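Curna Home Forum > Furniture > Tables and Desks
Topic: Felt pads vs. cork on a shiny wood table (and the finish question again)

mapleandmoss
Posts: 275
Started 2018-01-12

Hello everyone, I've been reading in the corner for ages and mostly post over in the garden section, but I finally have a furniture question of my own. We have a big work table in the back room that does a bit of everything, bills, sewing, my son's school projects, the occasional jigsaw that takes over for two weeks. It's a light-colored wood with a fair amount of gloss on it. I love the way it brightens up that side of the house in winter, and I'd like to keep it looking decent for as long as I can.

My trouble is that everything we set on it has feet. The lamp has feet, the sewing machine has feet, the little shelf has feet, and they get shoved back and forth all day long. I've been sticking felt pads under things as I notice them, the peel-off kind from the hardware store, and after a few months they slide sideways and leave a sticky crescent behind. Do I need better felt, or should I give up and go to cork? My sister swears by cork, but she swears by a lot of things.

Also, while I'm here, would you put another coat of something on top, or leave the shine alone?

oldoakdesk
Posts: 2,761

Welcome to this side of the forum! Felt, every time, but buy the thick wool kind and cut it yourself. The thin stuff goes flat in no time, and once it's flat the glue creeps out from under the edges and starts picking up grit. That grit is what does the damage. Folks blame the felt when they find a scratch, and what they had was a nice soft pad with a grain of sand stuck in it, being dragged around like sandpaper.

Turn your things over every couple of months and look at the bottoms. If a pad looks fuzzy and ragged around the edges, it's still doing its job, but I'd put it on the list. If it's peeling up at a corner, change it that day. A spot of rubbing alcohol on a rag gets the old glue off metal feet. Keep the alcohol well away from the table itself until you know what the finish is.

tidytuesday_jo

I'm with your sister, sorry! I went to cork four years ago and haven't looked back. It doesn't shed (we have a black cat AND a dark rug, I don't need any more fluff in my life) and it grips a little, so the lamp stays where I put it when somebody bumps the table. I use the Barasa sheets and a pair of old kitchen scissors. You do get a few crumbs when you cut it, so do that part over the trash can.

oldoakdesk

Grip is just what she doesn't want, though, Jo. She said her things get pushed around all day. Cork is lovely under a vase that never moves. Put it under a sewing machine that gets slid back every evening and it'll drag and stutter, and sooner or later it'll rub a dull patch into a glossy top. I've seen it happen on my own desk, and I was pretty sore about it!

tidytuesday_jo

Or she could lift the sewing machine :)

oldoakdesk

Have you ever lifted one of the old metal ones? I'm sixty-eight!

felista_b
Posts: 1,207

I'm going to be annoying and agree with both of you. Cork for what stays put and felt for what travels, and that's how it's been at our house since we bought the long table for the family room (my husband calls it the landing strip, since everything ends up coming down on it). Ours is pale and shiny too, so I've had plenty of time to learn its moods. A glossy light top is very forgiving about dust, you can go days without feeling guilty, but it shows a smear from a sticky hand right across the room if the sun is low. I wipe ours with a barely damp cotton cloth, going the long way of the boards, and then straight after with a dry one. The dry one is the part people skip, and it makes all the difference. I used a lemon spray for years because my mother did, and I only stopped when I noticed things were getting cloudy near the end where we eat. It took me most of a weekend to get the old spray off, with warm water and a tiny drop of dish soap and a lot of radio.
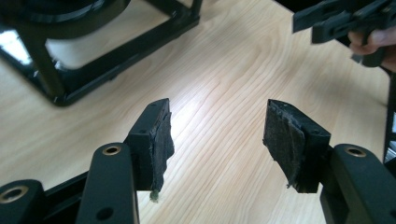 As for adding another coat, I wouldn't, or at least I wouldn't yet. We talked ourselves into it with our last table and put two coats of Trurnen over a finish we knew nothing about, and it never really took. You could lift little curls of it with a fingernail by the next summer. If you're itching to do something, try whatever you've bought on the underside first, somewhere near a leg, and leave it a good week before you decide. Don't cheat and look at it on day 2 like I did. And do go gently with the felt pads if they're dark ones, because cheap dye can come off when there's damp under them. I buy the undyed wool now and it's been fine.

One last thing and then I'll let somebody else talk. A jigsaw board! Get a sheet of thin board, put a soft cloth under it, and the whole puzzle can travel to the sideboard at dinner time.
Felista Bakilana

mapleandmoss

Oh, this is all so helpful, thank you. Felista, the low sun! Yes! I thought it was only us. Around four in the afternoon I can see every place a small person has leaned with jam on his sleeve.

I went and turned a few things over after reading oldoakdesk's post and I'm a little ashamed. The lamp has one pad left out of four, and the shelf has something under it that might once have been felt. So that's my weekend sorted. I'm going to do the felt/cork split, and I'll leave the finish alone for now, even though I already have a can of Pulness sitting in the garage, looking at me.

garagegary

Going to disagree with the crowd on the top coat. If the table gets that much use, a fresh coat is worth doing before the old one wears through, and it's a lot easier now than later. Scuff it lightly all over, wipe it down, one thin coat, let it cure properly. The reason Felista's peeled is very likely that the old spray was still in there. Nothing sticks over polish.

felista_b

Gary, that could well be so, and I'll admit I was not patient with the scuffing. I still say test it underneath. She has a child and a sewing habit, she can't lose that table for a week in the middle of the school year over something that may not need doing.

garagegary

Fair enough, testing underneath costs nothing. Wait for warmer weather too, a cold garage in February is no place to open a can of finish.

tidytuesday_jo

Can we go back to the pads for a second, what do you all do about chair legs? I have cork on the table things and nothing at all on the chairs, and the noise is driving my downstairs neighbor up the wall.

oldoakdesk

Felt, Jo. Thick wool felt. Start a new topic and I'll tell you all about the nail-on kind.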